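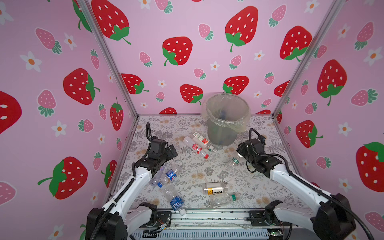
*Plastic bottles and a lined trash can.*

**Damberg deposit-return pilot: progress report to Histano**
19 February 2018
Prepared by Gizella Dobos

**1. Status**

The pilot is on schedule for two of its three work packages. Collection from households and the school survey are running as planned. The weighing station at Reketti is late by 4 weeks. The delay is due to the calibration certificate, which the supplier reissued in January with the wrong serial number.

**2. Collection**

Enrollment closed at 700 households. Each received a roll of clear bags and a one-page sorting sheet. Pickup is every second week. Caps are accepted on or off the bottle; the first version of the sheet said "off" and was withdrawn after complaints from the Sun Street route.

Contamination is measured by hand on a sample of 80 bags per pickup. The main contaminants are yogurt cups and cooking oil bottles with residue. Oil residue is recorded separately, as the processor rejects the whole bale when it is found.

**3. School survey**

Rozália Halász has returns from 3 of the 4 schools. The remaining school changed its timetable and will submit after the break. Data entry is done by Ottó Tóth using the coding sheet attached to the previous report. Question 6 will be dropped from the analysis. Its wording differed between the paper and online versions.

**4. Budget**

Spending is within the approved lines except transport, where fuel and a replacement tire put us over for the month. We request permission to move the unspent printing balance to transport. No change to the total is needed.

**5. Next period**

- Install and test the scale at Reketti (Lajos Kerekes)
- Close the school survey and send the raw file to Histano
- Reprint the sorting sheet with the oil bottle note in larger type
- Agree on bale inspection terms with the processor (Fanni Medve)

A decision on the transport transfer is requested before the next invoice run.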